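Ticket: right hand lets go early on dish handover, replay and policy both
Project: Nalline / kitchen tasks
Site: Clelham
Opened by: P. Khondokar
Status: open, waiting on operator retest
Priority: normal

Opened 11/01/2024

Problem

On the sink-to-dishwasher task the right hand starts to open before the plate is down in the rack. We see it when the trained policy runs and we also see it when we replay a recorded demonstration straight back to the arms, so I don't think it is only a training problem. The operator doesn't notice it while teleoperating. In the headset everything feels normal and the plate goes where it should.

The set has 1,215 demonstrations in it. I pulled 40 and went through them by hand. The early opening is in the recorded hand commands for most of the ones I pulled from July onward. The earlier ones look clean.

Setup

Two arms, two hands, head camera on. Operator wears the Jakarik gloves and drives both sides. Task is pick up a plate at the sink with the left hand, pass it to the right, place it in the bottom rack. Left hand stays near the sink for the next one. Control software is the Vītola build we froze before the last round of recording. No changes to the arms in that time apart from a new strap on the left wrist cable.

What I tried

Restarted everything and recalibrated both gloves. No change.

Swapped the left and right gloves' receivers. The problem stayed on the right hand, so the receiver is fine.

Replayed the same demonstration at half speed. The hand still opens early, by the same number of samples. At half speed that works out to twice as long in real time, so it's in the recording and isn't the controller lagging.

Checked finger torque on the right hand. Within limits the whole way through.

Compared the timestamps on the glove stream and the arm stream. They don't agree. The glove stream is ahead of the arm stream by some 680 ms at the end of a long session. At the start of a session it's close to zero. I missed this the first time – I'd only been checking the first few minutes of each log.

Head camera stills from the dish task: 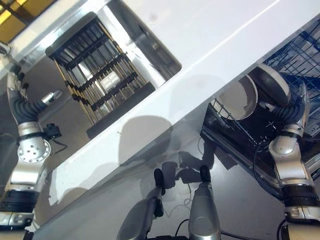
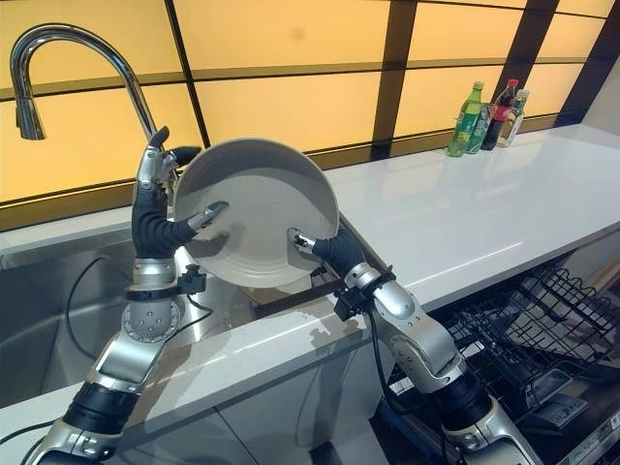
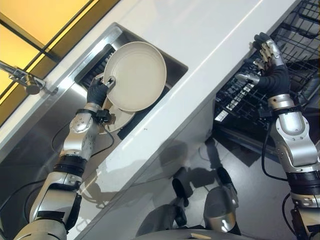 Parveen, the drift matches what we had with the older gloves. They keep their own clock and only sync when they connect, so the longer you leave them on the worse it gets. Can you check whether the recorder is using the glove's own time or the time the packet arrived? It should be arrival time. There's a setting for it in the recorder config and I think the July update put it back to the default.

Second thing, don't throw the recordings out yet. If both times were saved you can shift the glove stream back into line.

Follow-up (Parveen)

Checked. The recorder was on glove time. The config file in July has the line missing altogether, so it fell back to the default. I've put it back and added it to the startup check, which now refuses to record if the line isn't there.

Arrival times were saved, but only in the raw logs and not in the exported set. So the fix for the old data is to re-export from raw with the glove stream shifted. I wrote a small script for that and ran it on the same 40 as before. On replay the right hand now holds until the plate is in the rack on all but three. Two of those three have a gap in the raw log where packets were dropped and I've marked them as not usable. The third looks like the operator really did let go early and caught it with the left hand, so I've left it as it is and tagged it for review.

Replays were done with the plastic plates. I'd like to see it with the heavier ones before we close this.

Still to do

Re-export everything from July onward. This is slow and I'll run it overnight in batches of 500.

Retrain once the export is done. Please don't start a training run from the old export in the meantime, the folder name hasn't changed and it's easy to grab the wrong one. I'll rename it today.

Operators to disconnect and reconnect the gloves between sessions until we know the new setting holds over a full day. Reconnecting forces a sync. Both gloves, even if only one is giving trouble.

Record one long session with the setting fixed and compare the two streams at the start, middle and end. If the difference stays under 40 ms I'm happy to close.

Not looked at: whether the left hand has the same drift. It must, the gloves are the same model, but the left hand mostly holds on while the right hand comes in, so opening a bit early may not show up the same way. If anyone sees a plate slip during the pass please add it here with the session number – no need for a new ticket.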